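The long goodbye to the shared password

By Elaine Figueiredo

When I first visited the offices of Vostell, a mail-order clothing business that has been going for longer than most of its staff have been alive, there was a spreadsheet called Flanby that everybody talked about the way you'd talk about an elderly relative. Flanby knew everything. Flanby had the login for the shipping account, the login for the bank's payment page, the code for the alarm and the password for a photo library that had been canceled years before and that people still tried to open now and then.

It had 1045 rows when Iraís Palacios started going through it. She runs the office systems there, more or less on her own, and she'd been putting the job off all spring, as I think most of us would (I have a notebook at home that I'm not going to describe to you). She printed the whole thing out one Friday, took it home with two highlighters and came back on Monday with a lot of pink and not very much yellow. Pink meant she had no idea what the row was for.

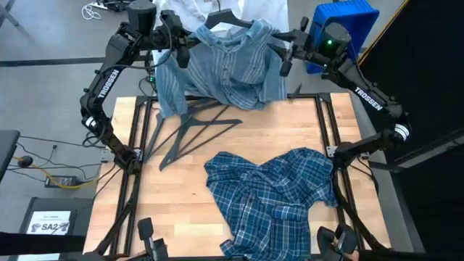 A shirt on its hanger, held up over the table. Photo: Maiara Amaral

What she wanted was simple enough to say. Each person should have their own login to each thing they use, and the passwords should live in a proper manager instead of a file anyone could copy to a thumb drive. Getting there took until August, and I want to spend a little time on why, because the slow parts are the parts you'll meet if you try it yourself.

The first slow part was finding out who used what. Iraís began with an email, which got four replies. Then she took a chair and sat beside people for half an hour each while they did their ordinary work, writing down every login box she saw. That worked much better! Vanderleia Vasconcelos in returns turned out to be signing in to 16 different services before lunch, three of them under the name of a woman who had retired. She wasn't doing anything wrong, of course. She'd been handed the details on her first morning and had gone on using them ever since.

The second was the old server, Vlad, which sits in the closet behind reception and prints the packing labels. Vlad has one administrator account and will not, under any circumstances, accept a second. They talked about replacing it and got a quote, and then they looked at the quote for a while. In the end the password was made very long, put in the manager where only two people can see it, and changed whenever one of those two leaves. Iraís still isn't happy about it, and it's on her list for next year.

"I'd like to tell you it's all clean now," she told me. "It's a good deal cleaner. I know what I've got, and before I didn't even know that."

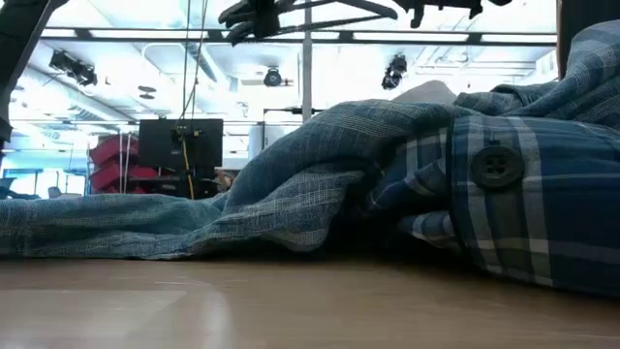 Page 23

The third slow part was people, and I say that with love. Ademir Caldeira has looked after the accounts for a long time and he types his passwords from memory, very fast, with a kind of flourish at the end. Being asked to let a little box fill them in for him felt, he said, like being asked to let somebody else button his coat. He held out for weeks. What brought him round was the second step, the short code from the phone, which he'd expected to hate and found he rather liked – he could see for himself when someone was trying to get in, and from then on he wanted it on everything.

Iraís did the switch one department at a time, always in the morning, always with herself in the room and her phone turned off. She kept the old logins alive for a few days after each move, then shut them down and waited for somebody to shout. Customer service shouted twice. The warehouse didn't shout at all, and that worried her enough that she walked over to check (they were fine, they'd been quietly writing things on a whiteboard, and the whiteboard has since been wiped).

If you're thinking of doing the same, her advice is to start with email and the bank, and leave the odds and ends for later. Whoever can read your mail can reset nearly everything else. Give every account an owner with a name, even the dull ones. Keep a sealed copy of the manager's recovery key somewhere off the premises, and tell two people where it is. And when someone leaves, go through their list the same afternoon.

By the time I went back, the list was down to 76 shared logins, nearly all of them with suppliers whose websites allow only one user per customer. Iraís has been writing to those suppliers. The Gindano fabric portal has promised separate accounts by the winter, and she has put a reminder in her calendar to ask them again in October.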